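Druslow guest house, room check, second floor
Checked by: M. Batista
Tuesday, started 9:40

Entry door. Closes by itself, latch catches. OK
Door viewer. Missing on room 16, hole taped over. FAIL
Evacuation map. Posted, but still the old one with the Texier wing on it. Replace.
Smoke alarm. Tested all, all sounded. Room 16 chirps, new battery in.
Window limiter. Stiff in two rooms, sprayed. Check again in October.
Outlets. One cracked cover by the sink, room 12. Turned off at the panel, tag on it. Do not use till Dikeda has been.
Hot water. 100 at the tank gauge, thats too high, turned down. Recheck at tap before anyone checks in.
Carpet edge on landing. Lifting again. Trip hazard. Needs a proper strip, not tape.

Comments from Apolline Guérin: tape is what we had. Strip is on order, Vulturari quote came back at 241 for the landing and stairs. I said yes.

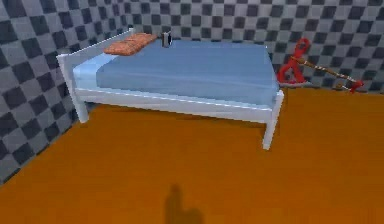

Beds next. Push down on each corner, then lean on the rail, listen for creaking. Tighten anything that moves, bolts are metric. Look under every one for cords and lost stuff, easy with square legs and a gap under the rail like on the white one, slower on the old box ones where you need a flashlight. Mattress should reach head to foot with no space for a hand to get stuck. Tags stay on. Room 9 slats: two split, bed out of service.

Stairs. Handrail tight. Bulb out on the half landing, replaced.
Extinguisher. Gauge in green, pin in, seal OK. Service sticker unreadable, ask for a new one.
Fire exit. Blocked by linen cart agian. Moved it. Third time, AG please talk to the morning crew.

AG: talked to them. Cart now parks by the laundry chute.

Still open: viewer 16, outlet cover 12, map, slats 9, tap temp, landing strip.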